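Jundholm Housing Co-operative
Maintenance and Cleaning Subgroup
Minutes of the November meeting, 9:30 am, ground floor office

Present: Hatice Güneş (chair), Keisha Obi, Wagner Miranda, Rafferty Bellamy (minutes)
Apologies: Rochelle Greenberg

1. Previous minutes
Accepted with one correction. Item 4 should read "silicone joint", not "grout joint".

2. Bathroom vanities: cleaning standard
Keisha tabled the revised sheet for the one-piece ceramic tops. The current sheet treats the basin and the surrounding top as a single task, and inspection notes show that the basin floor is the usual point of failure. Brownish-grey marks collect near the drain plug and dry in streaks and fine spots, which stand out on white glaze under overhead light. 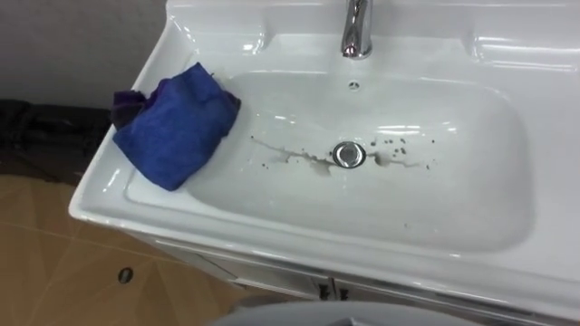 The revised order is ledges and rim first, then basin walls, then basin floor, finishing at the plug. The overflow hole is to be wiped at each clean and brushed monthly. Wagner asked whether the domed plug should be lifted out every time. Agreed: monthly only, with the overflow.

Chrome is to be done last with a dry cloth. No abrasive cream on the tap or the plug.

3. Cloths
Blue microfibre remains the colour for basins and vanity tops. Wagner reported that cloths are being used bunched up, so that one face takes all the soil and goes back over clean ceramic. Hatice preferred folding in quarters and turning to a fresh face between the top and the basin. Adopted, though Keisha noted that a bunched cloth reaches the back corners better – the sheet will allow either for corners.

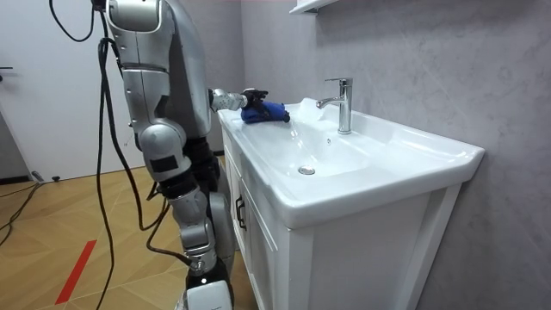
Rafferty Bellamy

Flat ledges beside the basin are to be wiped from the back corner forward, toward the front lip. The same direction applies on both sides of the top.

Cloth stock stands at 57. Wagner considers this sufficient until the next order, provided worn cloths are moved to floor use and marked. Action: Wagner.

4. Supplies
Two quotes received for neutral cleaner and replacement cloths: Sondell at $1,376 and Cerska at $2,196. The Cerska quote includes dispensers, which were not requested. Hatice to ask Cerska for a price without them. Decision held over.

5. Other business
Rochelle asked by email that the sheet be laminated and kept inside the vanity cupboard where there is one. Agreed.
Keisha to circulate the final wording before the next meeting.

Meeting closed 10:20 am.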